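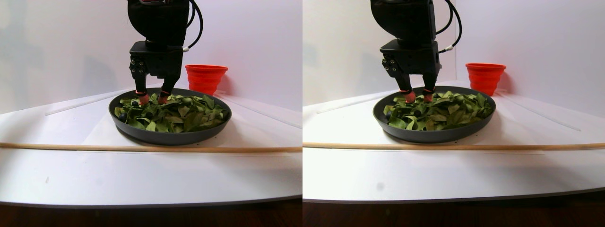
5 Eine Aufgabe vorführen per Fernsteuerung

Dieses Kapitel beschreibt, wie Sie dem Arm eine Greifaufgabe mit dem Handgerät zeigen. Das Führen am Arm selbst finden Sie in Kapitel 6. Beide Methoden erzeugen das gleiche Dateiformat und dürfen in einem Projekt gemischt werden.

5.1 Voraussetzungen

Omow ist auf dem Steuerrechner gestartet und der Arm steht in Ruhestellung. Beide Kameraansichten sind im Fenster „Aufnahme“ nebeneinander sichtbar. Die zwei Ansichten sind etwas gegeneinander verschoben, das ist richtig so und darf nicht korrigiert werden.

VORSICHT: Während der Fernsteuerung folgt der Arm jeder Bewegung der Hand. Legen Sie das Handgerät niemals ab, solange die Freigabetaste gedrückt ist. Halten Sie den Bereich unter dem Greifer frei von Händen.

5.2 Arbeitsplatz einrichten

1. Stellen Sie die Pfanne direkt unter den Greifer.
2. Füllen Sie die grünen Blätter ein und verteilen Sie die kleinen dunklen, runden Teile dazwischen. Sie sollen teils in der Mitte und teils nahe am Rand liegen.
3. Stellen Sie den orangeroten Faltbecher rechts hinter die Pfanne.
4. Legen Sie den Holzstab quer vor die Pfanne. Der Stab muss flach liegen und in beiden Ansichten zu sehen sein.
5. Prüfen Sie, ob die roten Bänder an den beiden Fingern fest sitzen. Lose Bänder bitte ersetzen.

Hinweis: Der Becher darf zwischen zwei Vorführungen leicht versetzt werden. Die Pfanne bleibt innerhalb einer Serie immer am gleichen Ort.

5.3 Vorführung aufnehmen

1. Wählen Sie im Menü „Aufgabe“ den Eintrag „Greifen aus Schüttung“.
2. Drücken Sie die Freigabetaste und warten Sie auf den kurzen Ton.
3. Fahren Sie den Greifer mit geöffneten Fingern über die Stelle, die Sie greifen möchten.
4. Senken Sie langsam ab, bis beide Fingerspitzen in den Blättern sind. Der Pfannenboden darf nicht berührt werden.
5. Schließen Sie die Finger. Warten Sie einen Moment, bevor Sie anheben.
6. Heben Sie senkrecht an, bis der Greifer höher ist als der Becherrand, und fahren Sie dann nach rechts hinten.
7. Öffnen Sie die Finger über dem Becher.
8. Fahren Sie zurück in die Ruhestellung und lassen Sie die Freigabetaste los. Die Aufnahme endet automatisch.

Eine Vorführung darf höchstens 54 Sekunden dauern. Danach bricht Omow ab und die Datei wird verworfen.

VORSICHT: Das schwarze Kabel am Greifer braucht genug Spiel. Drehen Sie das Handgelenk nicht weiter als nötig - sonst kann der Stecker belastet werden. Wenn das Kabel spannt, brechen Sie ab und fahren in die Gegenrichtung zurück.

5.4 Vorführung bewerten

Nach jeder Aufnahme fragt das Programm nach einer Bewertung. Drücken Sie „Gut“, „Verwendbar“ oder „Verwerfen“. Ein zweiter Griffversuch innerhalb einer Aufnahme ist verwendbar. Wurde die Pfanne verschoben, wählen Sie bitte immer „Verwerfen“.

Für das erste Training werden 14 gute Vorführungen benötigt. Fehlermeldung 573 bedeutet, dass eine der beiden Ansichten fehlt. In diesem Fall Kamerakabel prüfen und das Fenster „Aufnahme“ neu öffnen.

Änderungswünsche zu diesem Kapitel bitte an Gráinne Mulligan, Clustetti.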